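### 3.2 Cell setup and the simulated twin

We are fond of this cell, and a good part of what follows is about keeping it honest. The physical setup in our Funen lab is one arm on a sloped pedestal at the left end of a long table, and everything we tune on it goes through a simulated copy first. Building that copy well took longer than we had planned, and it paid us back many times over!

The sloped mount is the feature that matters most. On a flat base the elbow has to fold back on itself when the gripper works close in, and the wrist runs near its joint limit. Tilting the base opens up the near half of the table. It also makes calibration touchier: an error in the pedestal angle turns into a height error at the fingertips, and the height error grows with reach. Agata Costa worked out the correction we now use, in which the tilt is fitted together with the joint zero offsets from 26 touch-off points spread over the tabletop. Before that we fitted the two one after the other, and the leftovers of the first fit always leaked into the second.

The touch-off routine starts from a hover pose, with the gripper open and the fingers pointing down at the work area. The same pose is used in simulation, and we store the two sets of joint angles side by side so that any drift shows up as a plain difference. 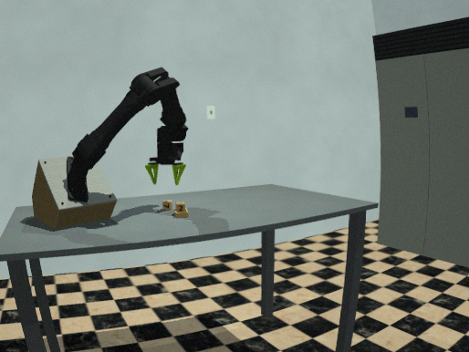
**Figure 4.** Simulated cell with the gripper open above the numbered cubes.

Getting the fingers right was the most enjoyable part of the work. Ours are narrow and tapered, and on the real gripper the tips wear down with use. A worn tip closes a little late, and the grasp starts to slip long before anything looks wrong to the eye. We therefore gave each finger in the model a tip length that can be edited by hand. Morena Bortolotti measures the real fingers after every 228 grasps and enters the new values, and the simulated grasp then fails in much the same way the real one does. Seeing the two fail together for the first time was a wonderful afternoon.

The numbers on the cubes let the task script name a target directly ("lift 2, leave 4"), and they make the logs easy to read. Cube poses are drawn at random at the start of each trial, with a minimum spacing set by the open width of the fingers.

Routine care of the real cell is short. The pedestal bolts are checked with a torque wrench, the finger mounts are wiped clean and reseated, and the hover pose is run and compared with the stored angles. If any joint differs by more than our limit, the full touch-off is repeated. Over 66 working days this happened 2 times, once after the wrist housing had been opened to replace a cable and once after the table was moved. Both times the new fit brought the arm back within the limit on the first try. The files from both repairs are kept with the model under the name Grollura, so the older trials can be replayed with the values that were in force when they were run.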